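Progress report to the Bastine Fund
Project: Return of the wet meadows at Plovorden
Date of report: 18 December 2023

Dear members of the board,

With this letter we report on the second year of our work in the Plovorden valley. We follow the order of headings from your form. The financial table goes to you separately, as you asked last time.

Purpose of the project

The wet meadows of Plovorden were drained in several steps, and the plants of wet ground went back to the ditch edges and a few corners where the mower did not come. The project wants to bring back water and light to these meadows, so that marsh gentian, devil's-bit scabious and the large sedges can spread again from the places where they survived. Two animals are named in our plan as well: the moor frog and the marsh fritillary, a butterfly whose caterpillars feed on the scabious. If the plants do not come, the butterfly will also not come, and for this reason most of our hours go to the plants.

Water level

In June the last of the five small dams was placed in the main ditch. They are simple boards of oak between two posts, and the height can be changed by hand. Through the summer the water stayed higher in the northern part than in the year before. The southern part remains a difficulty. There is an old clay pipe under the path which was not on any map, and it takes away the water faster than we can hold it. We found both ends of the pipe in autumn and we have permission from the water authority to close it. The contractor, Van den Broek, will do this as soon as the ground can carry the machine, perhaps after the first longer frost.

The neighbor on the east side was worried that his hayfield would become too wet. We placed a measuring tube on the border and he receives the readings each month. Until now the level on his side has not changed in a way that hurts his hay, and we have agreed to lower the nearest dam if it does.

Mowing and grazing

The meadows were mown once, late, and the hay was taken away. In the first year we left part of the hay lying too long and it made a thick mat, under which small seedlings had no chance. This year everything was removed within a few days, except one strip at the alder wood where the tractor could not go. That strip was raked by hand.

Grazing started on the Pimitz side with a small group of cattle. They were taken off again in early autumn, earlier than planned, when the soil became soft and the hooves began to open the turf around the gentians. For next year we propose a movable fence – the present one is too heavy for two people.

Counts of plants and butterflies

The yearly count was done along the same 19 transects as last year. We found 39 flowering stems of marsh gentian, all in the northern part, on old ground between the second and third dam. The scabious is doing better and now grows also outside the fenced plots. We sowed it in 200 small plots in the first autumn, and seedlings are present in most of them, though many are weak and stand in the shade of soft rush.

The marsh fritillary was not seen. This was expected, and the nearest known population is on the other side of the river. Moor frogs were heard calling in two pools in spring, one of them new. We could not find spawn in the new pool, but the visit was made after heavy rain and the water was very cloudy, so I would not like to draw a conclusion from it.

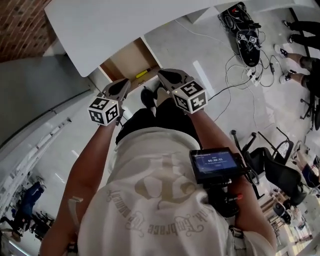 Changes to the plan

We ask the board to agree with two changes. The first is to move the second sowing from spring to autumn. Seed of scabious that was sown in autumn gave more seedlings in our plots than seed kept in the refrigerator until April. The second is to use the money left from the signboards for the closing of the clay pipe. The signboards were cheaper than expected, and one of them is not needed now that the path has been moved.

Work for the coming year

Close the pipe and check the southern dams after it.
Cut the soft rush in the sown plots two times, in early and in late summer.
Buy the movable fence and start grazing again when the soil allows.
Remove young birch along the alder wood.
Repeat the count on the same transects.

A visit of the board would be very welcome. The best time is when the gentians flower, in August, and rubber boots are needed also in a dry summer. Please let us know a few weeks before – the gate on the Pimitz side is kept locked while the cattle are there.

With kind regards,
The project office, Plovorden Meadows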